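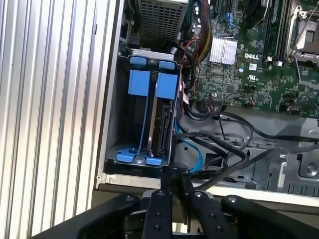

The inside of a Dell computer, with its green motherboard.

What is a target audience?

A target audience is the group of people an ad is made for. A toy ad might be for children aged six to nine. An ad for car tyres is for people who drive.

Companies think about this before they make anything. Say a juice company called Kutari wants to sell a new mango drink in lunch-box size. Who will drink it? Kids. Who will pay for it? Mostly their parents. So Kutari needs 2 messages. The one for kids might be bright and funny. The one for parents might talk about price and how much sugar is in the drink.

How do they find out what people like?

They ask. This is called market research. Catrin Price works at an ad agency called Skodari. In June her team asked 352 people in Windosdale to look at 3 colours of label and pick a favourite. The orange label won by 48 votes.
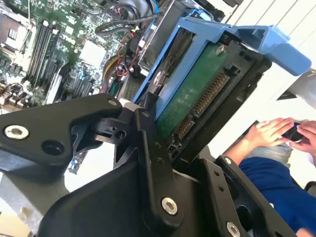 A hard drive in its blue plastic caddy. Computers keep their files on drives like this.

Ads on a screen work a bit differently. A website may remember which pages you looked at. If you read a lot about bikes, you may start to see ads for helmets.

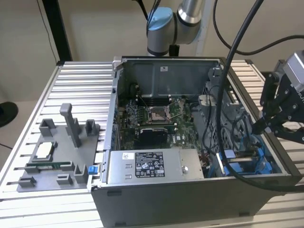
You can ask a grown-up to help you change the ad settings on a tablet or computer. You will still see ads, but fewer of them will be picked using what you looked at before.

Try it yourself

Choose an ad you saw today. Write down who you think it was made for. Look at the colours, the music and the words for clues.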